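회사 소개

스토드사이드 수문계측은 하천과 용수로의 수위, 유속, 유량을 재는 기계를 정비하고 교정하는 회사입니다. 본사와 정비 공장은 하캄(Hakham)에 있고, 교정용 직선 수조는 프레이저(Fraser) 사업장에 있습니다. 고객은 대부분 하천 관리 기관, 농업용수 조합, 소수력 발전소 운영사입니다. 완제품 판매는 버노소라(Burnosora) 계열 유속계에 한정하며, 다른 제조사의 기기는 정비와 교정만 맡습니다.

연혁

회사는 1901년 하캄의 제분소 밀집 구역에서 수문 부속 주물을 가공하는 작업장으로 출발했습니다. 당시 제분소들은 같은 수로에서 물을 나누어 썼고, 취수량을 둘러싼 분쟁이 잦았습니다. 작업장은 취수구에 다는 눈금판과 부자식 수위계를 제작하다가 차츰 계측 기기 쪽으로 일을 옮겼습니다. 주물 가공은 현재 하지 않습니다. 옛 주물동은 부품 창고로 쓰고 있으며, 바닥 하중 제한 때문에 대형 권양기는 별도 건물에 보관합니다.

프레이저 사업장은 폐쇄된 관개 시험소의 수조를 인수하여 보수한 시설입니다. 인수 당시 레일의 직진도가 교정 작업에 맞지 않아 지지대를 모두 다시 놓았습니다. 그 뒤로 유속계 교정은 프레이저에서, 수위계 교정과 분해 정비는 하캄에서 나누어 진행합니다.

업무 범위

부자식 수위계
부자, 추, 와이어, 풀리, 기록부로 나누어 점검합니다. 와이어는 꺾임과 소선 단선을 확인하고, 풀리는 둘레를 실측하여 명판 값과 비교합니다. 종이 기록식 기기는 시계 장치의 하루 오차를 따로 기록합니다. 전자식 부호기로 개조해 달라는 의뢰도 받습니다. 개조 시에는 원래의 기록 장치를 폐기하지 않고 포장하여 반환합니다.

압력식 수위계
기준 압력을 단계별로 올리고 내리면서 이력 오차를 확인합니다. 대기압 보정용 통기관이 있는 기기는 건조제 상태와 통기관 막힘을 먼저 점검합니다. 케이블 피복이 손상된 기기는 교정하지 않습니다. 케이블을 교체한 뒤 다시 접수해야 하며, 교체 작업은 당사에서도 가능합니다.

회전식 유속계
프로펠러형과 컵형을 모두 취급합니다. 교정은 정지한 물에서 기기를 일정한 속도로 끄는 방식으로 시행합니다. 저속 구간의 기동 속도는 축받이 상태에 민감하므로 교정 전 세척과 급유를 기본 작업에 포함합니다. 세척 전 상태의 값이 필요한 고객은 접수 때 '입고 상태 측정'을 선택해야 합니다. 세척 후에는 입고 상태를 재현할 수 없습니다.

월류보와 계측 수로
현장에서 보 마루의 수평, 노치 각도, 수위 기준점의 높이를 측량합니다. 퇴적물 제거는 당사 업무가 아니며, 측량 전에 관리 기관이 마쳐야 합니다. 노치판의 모서리가 마모된 경우에는 판을 교체하거나 보정 계수를 다시 산정합니다. 둘 중 어느 쪽을 택할지는 관리 기관이 정합니다.

관측소 유지 계약
현재 계약에 따라 정기 점검하는 관측소는 532개소입니다. 점검 주기는 계약별로 다르며 홍수기 전 점검은 모든 계약에 공통으로 포함됩니다. 홍수기 전 점검은 해마다 5월에 끝냅니다. 이 기간에는 일반 교정 접수의 처리 순서가 뒤로 밀릴 수 있습니다.

버노소라 유속계

버노소라는 당사가 설계하고 하캄에서 조립하는 프로펠러형 유속계의 제품명입니다. 얕은 용수로에서 봉에 고정하여 쓰는 것을 기준으로 설계했습니다. 축받이, 축, 프로펠러는 한 묶음으로 교정되며 묶음 번호가 각 부품에 새겨집니다. 서로 다른 묶음의 부품을 섞어 조립하면 교정식이 성립하지 않습니다. 현장에서 예비 프로펠러로 교체할 때에는 그 프로펠러에 해당하는 교정식을 적용해야 하며, 기록 용지에도 번호를 함께 적어야 합니다.

초기형 버노소라는 접점식 신호 장치를 사용했고 현행형은 비접촉식입니다. 초기형의 접점 부품은 계속 공급합니다. 신호 장치를 현행형으로 바꾸려면 몸체 뒷부분을 재가공해야 하므로 현장 개조는 할 수 없습니다. 염분이 있는 하구 구간에서의 사용은 권장하지 않습니다. 부득이하게 사용한 기기는 맑은 물로 헹군 뒤 분해하지 말고 그대로 보내 주십시오.

교정의 기준

교정에 쓰는 길이, 시간, 압력 기준기는 외부 교정 기관에서 주기적으로 교정을 받습니다. 기준기의 교정 이력은 고객이 요청하면 열람할 수 있습니다. 성적서에는 측정값, 측정 불확도, 수온, 사용한 기준기, 작업자가 기재됩니다. 합격 여부는 고객이 허용 오차를 문서로 제시한 경우에만 적습니다. 허용 오차가 제시되지 않은 성적서에 당사가 임의로 판정을 붙이는 일은 없습니다.

프레이저 수조의 물은 견인 사이에 충분히 가라앉힙니다. 대기 시간은 직전 견인 속도에 따라 정해지며 저속 측정 전에는 더 길게 둡니다. 수조 양 끝의 가속 구간과 감속 구간에서 얻은 신호는 계산에서 제외합니다. 견인 대차의 속도는 레일에 설치한 거리 표지와 독립된 시계로 산출하고, 모터 제어반의 표시값은 참고로만 사용합니다.

성적서 원본과 측정 원자료는 하캄에 보존합니다. 초기 수십 년의 자료는 종이 대장이며, 거의 1000권에 이릅니다. 대장은 기기 번호 순이 아니라 접수 순으로 정리되어 있어 오래된 기기를 찾을 때에는 마지막 정비 연도를 알려 주시면 도움이 됩니다. 침수로 훼손된 대장이 있으며, 해당 기간의 기록은 고객이 보관한 사본으로 보충하고 있습니다.

조직

대표 마라마 메릭은 수문 측량 기사로 입사하여 현장 부문과 교정 부문을 거쳤습니다. 계약 조건, 신규 업무 수락, 설비 투자를 결정합니다.

교정실은 로잘리 슈퇴클리가 책임집니다. 프레이저 수조의 운용, 불확도 산정, 성적서 승인이 교정실 소관입니다. 성적서는 측정 작업자와 승인자가 같은 사람일 수 없습니다.

현장팀은 린지 케레아마가 이끕니다. 관측소 정기 점검, 월류보 측량, 홍수 후 긴급 점검을 담당합니다. 현장팀은 2인 1조로 움직이며 수중 작업은 하지 않습니다. 교량이나 케이블 시설에서 작업할 때에는 시설 소유자의 점검 기록을 먼저 확인합니다.

기계정비팀은 플린 코스그로브가 맡고 있습니다. 입고 기기의 분해와 조립, 단종 부품의 제작, 버노소라 조립을 수행합니다.

자료실의 샤자드 아바시는 대장 전산화와 수위-유량 관계 자료의 정리를 담당합니다. 과거 자료의 단위 환산과 기준점 변경에 관한 문의도 자료실에서 받습니다. 기준점이 이동한 관측소는 이동 전후의 자료를 자동으로 이어 붙이지 않고, 근거 문서를 확인한 다음 연결합니다.

접수와 운송

기기를 보내기 전에 접수서를 먼저 제출해 주십시오. 접수 번호가 없는 화물은 개봉하지 않고 보관합니다. 접수서에는 다음 사항을 기재합니다.

제조사, 형식, 기기 번호
마지막 교정 시기와 성적서 번호
사용 환경(담수, 탁수, 하구)
알고 있는 고장이나 충격 이력
필요한 측정 범위
입고 상태 측정 여부

유속계는 프로펠러나 컵을 몸체에서 분리하여 포장합니다. 축받이 기름은 빼지 않습니다. 압력식 수위계는 센서 면에 보호 캡을 씌우고 통기관 입구를 테이프로 완전히 막지 마십시오. 부자식 수위계의 와이어는 감은 지름이 풀리 지름보다 작아지지 않도록 합니다. 건전지는 모두 제거합니다. 포장 불량으로 생긴 손상은 사진과 함께 통지하며, 고객의 답이 있을 때까지 작업을 시작하지 않습니다.

유속계는 프레이저에서 교정하더라도 하캄으로 보내야 합니다. 두 사업장 사이의 운송은 당사가 맡습니다. 방문 인수는 하캄에서만 가능합니다.

수락하지 않는 업무

상수도 요금 계량기의 검정, 하수관 내부 유량계의 설치, 선박용 속력계의 정비는 수락하지 않습니다. 초음파 유속계는 설치 상태 점검만 가능하고 센서 자체의 교정은 제조사로 안내합니다. 수은을 포함한 구형 압력계는 운송 단계에서 반려되므로 발송 전에 반드시 문의해 주십시오.

교육

관측 담당자를 위한 실습 과정을 하캄 인근 용수로에서 운영합니다. 내용은 유속계의 일상 점검, 측선 나누기, 봉 측정법, 야장 작성입니다. 한 과정의 정원은 13명입니다. 참가자는 소속 기관의 기기를 가져올 수 있으며, 가져온 기기의 상태가 나쁘면 당사 기기로 대체합니다. 홍수기 전 점검 기간에는 과정을 열지 않습니다. 수로 출입 조건에 따라 장화와 구명조끼 착용이 의무이고, 구명조끼는 당사에서 대여합니다.

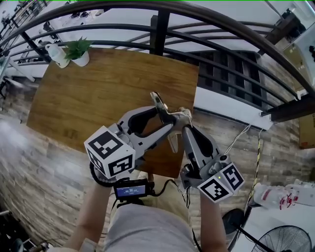
스토드사이드 수문계측 | 하캄 본사 | 기계정비팀

기계정비팀의 업무 순서는 접수, 외관 기록, 분해, 부품 치수 측정, 수리 또는 교체, 조립, 교정실 인계입니다. 견적은 분해 후에 확정됩니다. 고객이 수리를 원하지 않으면 분해 전과 같은 구성으로 다시 조립하여 반환하고 분해 점검비만 청구합니다.

단종 부품은 도면이 있으면 도면대로 제작하고, 도면이 없으면 원래 부품을 실측하여 제작합니다. 실측 도면은 기기 번호와 함께 자료실에 등록합니다. 교체한 부품은 별도 요청이 없어도 기기와 함께 돌려보냅니다.

정비 문의 담당: 플린 코스그로브
교정 문의 담당: 로잘리 슈퇴클리
최종 수정: 2026-04-06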